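주방 자동화 이야기방 > 현장 후기
제목: 구내식당 세척 라인에 로봇팔 들어온 지 반년, 써본 얘기 길게 풉니다
2021-04-27
조회 3214

접시탑쌓기
안녕하세요, 눈팅만 하다가 처음으로 길게 써봅니다. 저는 Citia 본사 구내식당에서 일하고 있고요, 작년 11월에 세척실에 Jaidee 팔이 들어왔습니다. 점심 한 타임에 396식 나가는 곳이고 세척실 인원은 4명이에요. 도입 전에도 4명, 지금도 4명입니다. 이거 제일 궁금해하실 것 같아서 먼저 적어요.

하는 일은 단순합니다. 세척기에서 나온 접시를 집어서 건조대 칸에 세우고, 마른 접시를 빼서 쌓습니다. 그게 다예요. 근데 이 '그게 다'인 일을 사람이 하루에 몇 시간씩 하면 손목이 나갑니다. 저는 재작년에 주사까지 맞았거든요. 지금은 오후만 되면 손가락 붓던 게 없어졌어요. 진짜 신기할 정도로!!

바뀐 것 중에 제일 좋은 건 제가 앞으로 나왔다는 거예요. 예전엔 배식 시작부터 끝까지 세척실 안에만 있었는데 요즘은 퇴식구 쪽에서 잔반도 보고, 국이 짜다는 얘기도 직접 듣고, 조리장님한테 바로 전달도 합니다. 무슨 반찬이 많이 남는지 이제야 알았어요. 미역줄기 정말 많이 남습니다...

안 좋은 것도 적을게요. 처음 한 달은 사람이 더 바빴습니다. 그리고 얇은 접시랑 두꺼운 접시를 섞어 넣으면 팔이 머뭇거려요. 건조대 위치가 조금만 틀어져도 다시 맞춰야 하고요. 궁금한 거 물어보세요, 아는 만큼 답할게요.

수세미3년차
오 후기 감사합니다. 저희도 견적 받아놓고 고민 중인데, 건조대는 업소용 전용 랙을 따로 사야 하나요? 영업하시는 분은 그래야 한다고 하던데요.

접시탑쌓기
저희 메인 라인은 전용 랙 쓰는데, 철사로 된 가정용 건조대로도 합니다. 옆에 임원 식당용 작은 싱크가 있는데 거기는 흰색 코팅 철사 건조대예요. 칸막이가 지그재그로 꺾여 있는 흔한 거요. 대신 칸 간격을 처음에 제대로 가르쳐줘야 합니다.

새벽조출근
찬물 끼얹는 것 같아 죄송한데 저는 좀 다르게 봅니다. 저희 사업장(Lorkulthorpe 물류센터 식당)도 비슷한 걸 넣었는데, 넣을 때는 인원 그대로 간다고 했어요. 그러고는 퇴사자 나왔을 때 안 뽑았습니다. 2명 자리가 그렇게 없어졌어요. 해고는 없었으니까 약속은 지킨 거라고 하더라고요. 글쓴님네도 지금은 4명이지만 누가 나가면 그때 봐야 압니다.

접시탑쌓기
아 그 말씀은 할 말이 없네요. 저희는 아직 나간 사람이 없어서 모르는 게 맞습니다. 다만 저희는 도입할 때 업무 분장표를 새로 써서 퇴식구 담당을 정식으로 만들어 놨어요. 종이 한 장이 얼마나 힘이 있을지는 모르겠지만 없는 것보단 낫겠죠?

새벽조출근
그건 잘하셨네요. 저희는 그런 게 없었습니다. 남은 사람들이 그냥 알아서 나눠 했어요.

국자든곰
저는 로봇 자체는 찬성인데 속도가 답답해요. 숙련된 이모님이 접시 꽂는 거 보면 양손으로 착착착인데 팔은 한 장씩 조심조심... 점심 피크 때 저걸 보고 있으면 제가 속이 터집니다. 결국 사람이 옆에서 같이 꽂게 되지 않나요?

접시탑쌓기
ㅋㅋㅋ 맞아요, 피크 때는 저도 옆에서 꽂습니다. 한 장만 놓고 비교하면 사람이 훨씬 빨라요. 근데 얘는 배식 끝나고 다들 밥 먹으러 간 사이에도 계속하잖아요. 저희는 점심 정리 끝나는 시각이 당겨졌고, 덕분에 쉬는 시간을 앉아서 쉽니다. 예전엔 서서 커피 마셨어요. 저는 이것만으로도 만세예요.

국자든곰
앉아서 쉬는 건 인정합니다. 그건 부럽네요.

스텐볼수집가
기술적인 거 하나 여쭤볼게요. 접시를 어디를 잡나요? 흡착으로 면을 붙이는 방식도 봤는데 저희 접시는 굽이 있어서 잘 안 될 것 같거든요.

접시탑쌓기
저희 건 손가락으로 접시 가장자리 쪽을 잡아요. 굽 있는 접시도 문제없었고, 오히려 색 짙은 접시가 신경 쓰입니다. 손가락이 거의 검은색이라 짙은 갈색 접시를 잡으면 손목 카메라 화면에서 어디까지가 접시고 어디부터가 손가락인지 저도 헷갈려요. 그래서 제가 조명 밝기를 좀 만졌습니다. 반대로 반투명한 흰 접시도 처음엔 걱정했는데 그쪽은 의외로 순했어요.

수세미3년차
화면을 직접 보면서 일하시는 거예요? 어르신들도 쓰실 수 있을까요? 저희는 평균 연령이 꽤 높아서 그게 제일 걱정입니다.

접시탑쌓기
상시로 보는 건 아니고 멈췄을 때만 봅니다. 저희 최고참 언니가 제일 잘 다뤄요! 처음엔 옆에 가지도 않으셨는데 지금은 멈추면 제일 먼저 달려가서 화면 보고 "왼쪽으로 조금 밀렸네" 하십니다. 접시를 평생 만진 분이라 화면만 보고도 기울기가 이상한 걸 바로 아세요. 설치 기사님이 그 언니한테 배우고 갔을 정도예요. 교육은 이틀 받았는데 솔직히 글씨 크기만 키워줬어도 반나절이면 됐을 거예요.

Furnevska유저
저희는 Furnevska 제품 쓰는데 화면 글씨 작은 건 똑같네요. 업체들아 제발.

하나 보태자면 저는 '손목이 편해진다'에 반만 동의합니다. 꽂는 일은 줄었는데 세척기에 넣기 전 애벌 작업은 그대로라 거기로 사람이 몰려요. 저희는 순환을 안 돌렸더니 애벌 담당만 어깨가 아파졌습니다. 기계 들이실 분들은 순환표부터 다시 짜세요.

접시탑쌓기
이거 정말 중요한 말씀이에요. 저희도 첫 달에 똑같이 겪고 나서 한 시간마다 자리를 바꿉니다. 본문에 썼어야 했는데 빠뜨렸네요.

새벽조출근
한 시간 순환 좋네요. 그건 저도 건의해 보겠습니다. 수당 얘기도 궁금한데, 기계 보는 일이 늘었는데 그건 따로 쳐주나요?

접시탑쌓기
아니요, 아직은요. 올해 면담 때 말해볼 생각입니다. 멈춤 해제하고 위치 맞추는 것도 기술이라고 생각해요. 결과 나오면 여기 다시 쓸게요.

국자든곰
꼭 받아내세요. 그거 선례가 있어야 저희도 말을 꺼내죠.

스텐볼수집가
멈춤은 주로 왜 걸리나요? 저희는 접시 깨질까 봐 윗분들이 겁을 냅니다.

접시탑쌓기
건조대가 밀렸을 때가 제일 많고, 그다음이 접시 두 장이 붙어서 올라올 때예요. 깨진 건 제가 쓰면서는 못 봤습니다. 제 손으로는 지난달에도 한 장 깼고요 ㅠㅠ 건조대 밀리는 건 바닥에 미끄럼 방지 패드 깔고 나서 많이 줄었어요. 임원 식당 쪽은 대리석 상판이라 특히 잘 밀리더라고요.

수세미3년차
패드 메모했습니다. 혹시 작은 싱크 쪽 작업하는 거 사진 있으면 하나만 부탁드려도 될까요? 저희 점장님한테 보여드리려고요.

접시탑쌓기
네, 손목 카메라 화면에서 한 장 뽑았어요. 빨간 벽은 임원 식당 인테리어입니다. 갈색 접시 오른쪽 아래 시커먼 게 손가락이에요, 아까 헷갈린다고 한 게 무슨 말인지 아실 거예요.

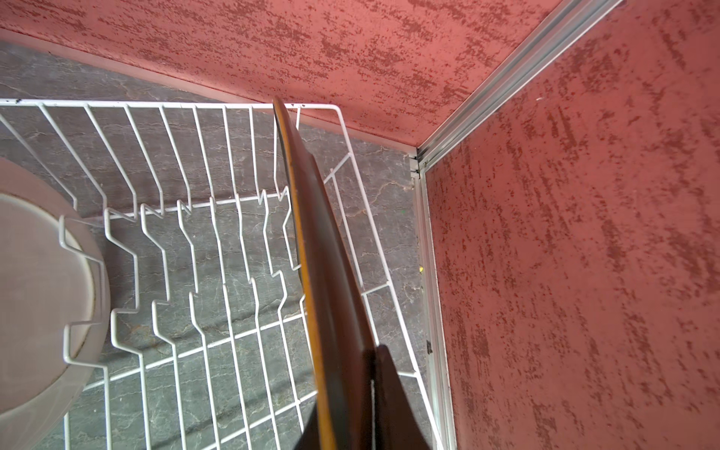
사진 출처: 접시탑쌓기 (Jaidee 손목 카메라 화면) / 퍼가실 땐 댓글 남겨주세요

수세미3년차
감사합니다! 건조대가 진짜 집에서 쓰는 거랑 비슷하네요. 점장님 설득하러 갑니다.

Furnevska유저
와 접시랑 손가락 경계 진짜 안 보이네요. 저희도 짙은 접시 쓰는데 조명부터 만져봐야겠어요.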